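About Us

Hi, and welcome to Hollis & Alari! I'm the one who answers the emails, packs the orders and writes everything on this site, so if you find a typo, it's mine.

We're a small secondhand and vintage clothing shop on the main street in Clenberg, two doors up from the bakery (which is dangerous, believe me). Hollis was my grandmother's maiden name and Alari was the name over the door when I took the lease. It was a tailor's shop for years and the lettering was so pretty that I couldn't bring myself to scrape it off. So I painted Hollis in front of it and that was that.

I started out with 2 clothes racks at the Saturday market in Dornska. I'd been buying old dresses since high school, way more than I could ever wear, and my closet had stopped closing. I sold almost everything that first morning and drove home with an empty trunk and a very silly grin. I did the market for a few summers, rain and all, and then one July the tailor's place came up for rent. I signed before I'd figured out how to pay for shelves!
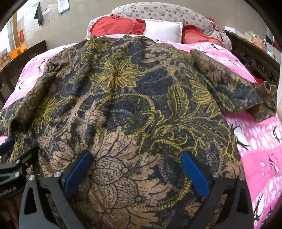 These days we carry mostly women's and men's everyday clothes, with a soft spot for big prints and good knitwear. Everything gets checked over before it goes out on the floor. I look at seams, hems, zippers and underarms (glamorous, I know), and anything that needs a button gets one from the giant tin behind the register. If there's a flaw I can't fix, I write it on the tag and knock the price down.

Most pieces are priced at $10 to $68. I don't do a lot of designer stuff, partly because I'm no expert at telling real from fake and I'd hate to get it wrong. 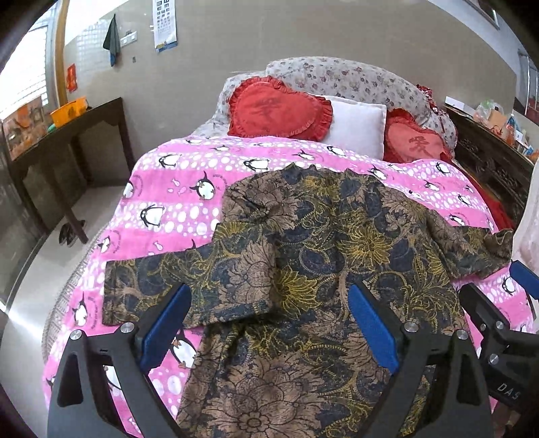 Want to sell to us? Please do! Bring in clean clothes any weekday before noon, no appointment needed, one bag at a time if you can. I pay cash on the spot or a bit more in store credit. What I don't take goes back home with you, or into the donation box by the door if you'd sooner not carry it.

We also do hems and simple repairs now. My sewing machine lives in the old fitting room at the back, so you'll probably hear it before you see me. Turnaround is usually a week, longer before prom season.

The online shop is newer and still a little clunky, sorry. If something you want shows as sold out, email me anyway, as I'm slow to update it and it might still be hanging here. Shipping goes out on weekdays, and local pickup is free.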